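Does a tabletop drying rack do anything a chair back doesn't?

Shirin Alipour
February 17, 2020

My sister-in-law swears by one of those little wooden drying racks for dish cloths and cleaning rags. Two uprights, a bar along the bottom, and you hang the cloths over the top. I've been using the back of a kitchen chair for years and my rags dry fine, or fine enough. I'm on the fourth floor in Dullemville, no balcony, one small window in the kitchen, and I don't have counter space to give away to something that holds a couple of rags.

I tried hers on my table for an afternoon to see what the fuss was.
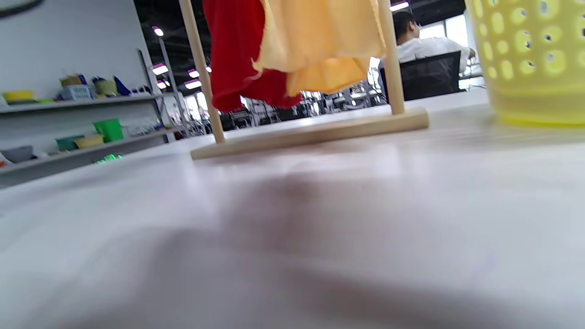
The rack on my table with a red cloth and a yellow one, basket at the right.

I put them up overlapping, the way I would on the chair. One of the uprights has a lean to it, too, which doesn't fill me with confidence. The wood looks bare to me, and I wonder what a wet rag does to it over a winter. Has anyone here owned one for more than a month and still thought it was worth it? I don't need to hear from people who got theirs at Christmas.

Justinas Kuusk

Had one for 5 years. It's fine. Buy one or don't.

Mine was from Osolik and the uprights went wobbly the first January. A drop of wood glue in the sockets and it has stayed put. Never put any finish on it. There's a dark mark where I always hang the floor rag and I don't care.

Gunnel Öberg

I don't believe half of what gets said about these racks, but the chair comparison isn't quite fair. On a chair the cloth lies flat against the back and one side gets no air. On a rack it hangs free on both sides, provided you don't do what you did and lap the yellow over the red. Where they overlap you have a double layer, and that patch will stay damp long after the rest. Slide them apart, and if they won't both fit, the rack is too small for your laundry and you have your answer.

About the lean: push the upright down into the base bar and see if it straightens. If it does, glue it. If it doesn't, the hole was probably drilled crooked, and I'd leave it alone as long as the thing stands. Bare wood can stain and go fuzzy. Wring the cloths properly first and you'll avoid most of that.

Your red one has a rough lower edge, by the way. I'd run a quick hem along it before the next wash or you'll be picking threads out of everything.

Would I pay for a rack? Not if the chair is working. Smell the rags in the morning. If they're sour, they're drying too slowly, and a cheap hook rail by the window would do the same job without using up the table.

Shirin Alipour

Smelled them. The chair ones are a bit sour, I'll admit that much. Still not convinced it's the chair and not my window. I'll try hers again with the cloths apart before I spend anything.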